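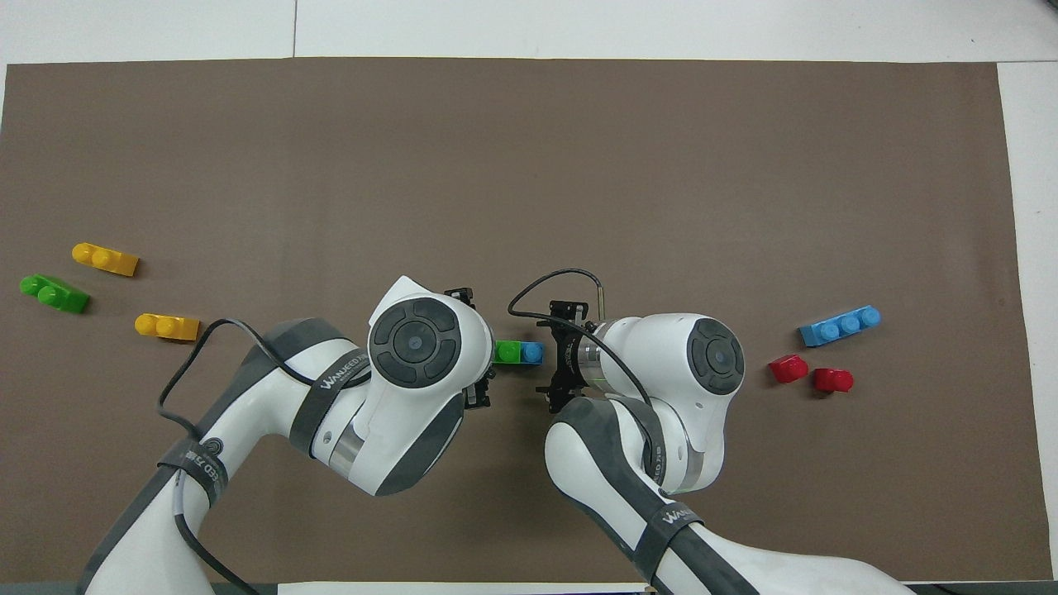 Why Do Toy Bricks Stick Together?

Push two bricks together. Click! No glue, no tape. So what's holding them?

The bumps on top are called studs. Flip a brick over and it's hollow. The studs are just a tiny bit too big for the space, so they squeeze in tight. That squeeze makes friction, a grippy force that stops things from sliding apart.

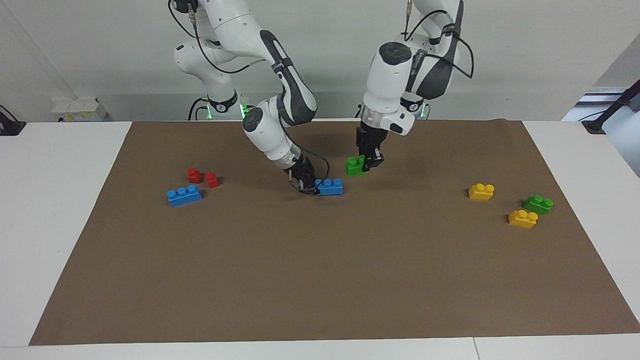 TRY IT

Spread some brown paper on a table, tip out a few bricks in diffrent colors. Pull two apart slowly. Now wiggle them. Easier? Next try one stud, then two, then four. More studs, more grip. Write down what you find!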